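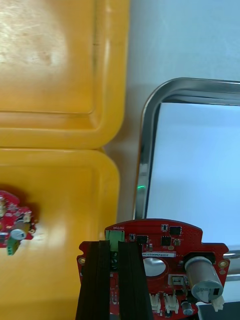 Platine mit der Klemme MOTOR

Klemmleiste am Motorabgang: Ader verzinnen oder Hülse?
Forum Kleinantriebe > Verdrahtung und Anschlusstechnik

kupferlitze22
Bei einem Lüfterantrieb im Gewächshaus (Motor Flistoren, 24 V) ist mir im Januar die Zuleitung an der zweipoligen Schraubklemme warm geworden. Litze 0,5 mm², Enden verzinnt, Drehmoment nach Gefühl. Nach dem Nachziehen saß die Schraube eine halbe Umdrehung tiefer. Frage: neu verzinnen und regelmäßig nachziehen oder gleich auf Aderendhülsen umstellen? Die Leitung ist knapp abgelängt, viel Reserve habe ich nicht.

Donholm_Werkstatt
Hülsen. Lötzinn fließt unter Dauerdruck, die Kontaktkraft lässt nach, der Übergangswiderstand steigt. Ist seit Jahrzehnten bekannt und steht in jeder besseren Verarbeitungsanleitung. Verzinnte Enden gehören nicht unter eine Schraube.

r.buthelezi
Einspruch, zumindest teilweise. Bei 0,5 mm² und unter einem Ampere habe ich verzinnte Enden jahrelang in Betrieb gehabt, ohne Befund. Entscheidend ist die Klemme. Liftklemme mit Drahtschutz verhält sich anders als eine Schraube, die direkt auf die Litze drückt. Welcher Typ ist verbaut?
Gruß, Refilwe Buthelezi

kupferlitze22
Schraube direkt auf die Ader, kein Drahtschutz. Strom im Betrieb 700 mA, Anlauf deutlich darüber, nicht gemessen.

Donholm_Werkstatt
Damit ist die Sache entschieden. Hülse 0,5 mm² mit Kragen, 8 mm Crimplänge, Vierkant- oder Sechskantpressung. Keine Kombizange.

ohmscher_rest
Bevor hier alles auf das Zinn geschoben wird: bitte den Spannungsfall über der Klemme unter Last messen. Ohne Messwert ist das Raten. Warm kann auch heißen, dass der Motor schwergängig ist und dauerhaft zu viel zieht. 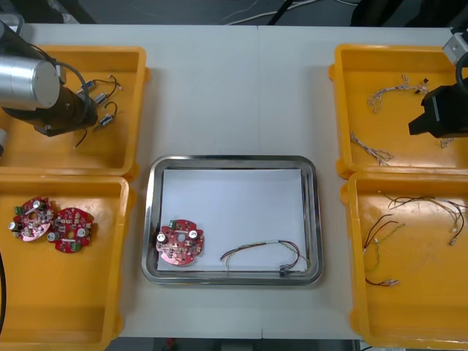
Rote Platinen und kleine Bauteile in gelben Schalen

r.buthelezi
Sehe ich auch so. Zur Schwingung ist noch nichts gesagt worden. Das Zinn zieht durch Kapillarwirkung unter die Isolierung, am Übergang entsteht eine Sollbruchstelle. Beim Lüfter halte ich das für das größere Problem als das Kriechen. Zugentlastung innerhalb von 3 cm hinter der Klemme, dann ist Ruhe.

Donholm_Werkstatt
Das spricht doch ebenfalls gegen das Verzinnen. Wo ist da der Einspruch?

r.buthelezi
Der Einspruch galt dem Wort "nie". Im ruhenden Schaltkasten mit Liftklemme bleibe ich dabei.

klemmenblock_7
Kurz zur Zange: die Abbasi mit Sechskantprofil taugt für 0,25 bis 6 mm². Die Pressungen der Clerneck waren bei mir unter 0,75 mm² zu locker, Hülse ließ sich abziehen.

ohmscher_rest
Kann ich für die Clerneck nicht bestätigen. Hast du die Presskraft nachgestellt?

klemmenblock_7
Nein. Ab Werk muss das passen.

kupferlitze22
Gemessen: 22 mV an der Plusader, Minus unauffällig. Stromaufnahme unverändert. Ich setze Hülsen und messe nach einer Woche Dauerlauf noch einmal. Zugentlastung kommt mit einem Schraubsockel dazu.

ohmscher_rest
Bitte bei gleicher Last messen – sonst sind die Werte nicht vergleichbar.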